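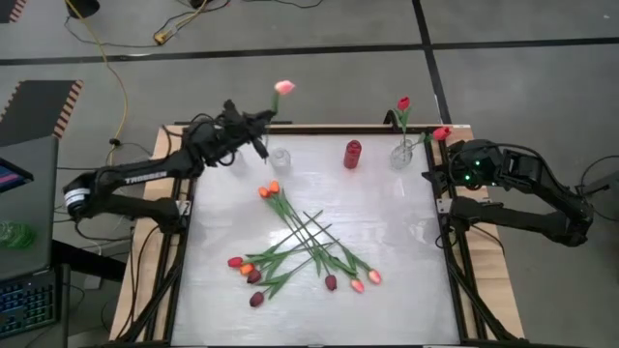 Cut flowers should be sold with the harvest date printed on the sleeve. In November I bought 2 bunches of tulips in Tavutley, same price, same grower's label. One kept for eight days and the other dropped its petals on the third. The label gave a variety and a barcode – nothing on age.

Gladys Rivadeneyra, who buys for Naltard, objects that dates would increase waste. I doubt it. Older stock would be marked down, as bread is. A stem's vase life depends largely on storage time and temperature, and the buyer can inspect neither.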